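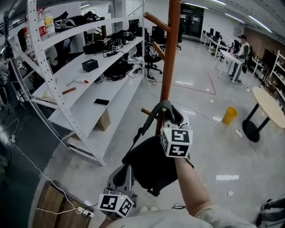

Zallberg Pictures has set a December release for Kustberg, the second feature from director Halfdan Thorlacius. The company confirmed the date on November 19, 2018, together with the final running time and a list of the theaters that will carry the film in its first week.

Kustberg is a thriller set in a closed fishing port. Mimoza Omerović plays a harbor surveyor who is sent to measure the seabed before the port is sold. Her readings do not match the charts left by the man who had the job before her, and the differences follow a pattern. Živko Papadopoulos plays the harbor master, the only other person with access to the old records. Fuad Seyoum has a smaller part as the buyer's agent.

The final cut runs 164 minutes. An earlier version shown to distributors was longer by seven minutes. According to Zallberg, the material was taken from the middle section, where the surveyor's first set of readings was originally shown in full. Two scenes between Omerović and Seyoum were also shortened. No footage has been reshot.

Thorlacius wrote the script alone. His first feature, Lidar, was a chamber piece with a cast of four, shot in one building over a single winter. The new film keeps the same slow pace but works on a larger scale – most of it takes place outdoors, and the port itself was used for both exterior and interior scenes. The production had access to the site for 80 days, and the shooting schedule was arranged by tide table. Scenes on the lower quay could be filmed only at low water, so they were shot out of order and matched later in the edit.
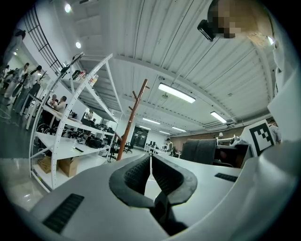 Film News

Naveen Upadhyay, who edited Lidar, returns as editor. He said the main problem was continuity of light. "We had one conversation that was shot on five different mornings," Upadhyay said. "The cloud cover was different each time. In the end we cut it mostly on the backs of heads and put the faces where the light agreed."

The sound mix was completed last month. There is no score in the usual sense. Music is heard only when a radio or a record player is running in the story, and for the rest of the film the soundtrack is built from recordings made at the port – pumps, chains, hull noise and wind in the cold store. Thorlacius said the first mix was too loud in the low range and made some of the dialogue hard to follow in smaller theaters. The level was lowered for the release version.

Kustberg will open in a limited number of theaters and expand the following week. Screenings will be in the original language with English subtitles. The subtitles were redone after the distributor screenings to correct several technical terms used in the survey scenes, including the units for depth.

A home release has not been scheduled. Zallberg said the disc edition will include the theatrical cut only and that there are no plans to issue the longer version. A commentary track by Thorlacius and Upadhyay has been recorded.

Thorlacius is already preparing his next project, a family drama with the working title Kos. Papadopoulos is attached to play the lead. The script is in its third draft, and financing is roughly half complete. Filming will not begin until a second producer has been signed.

Contact | Advertise | Privacy | © 2018 All rights reserved | Back to top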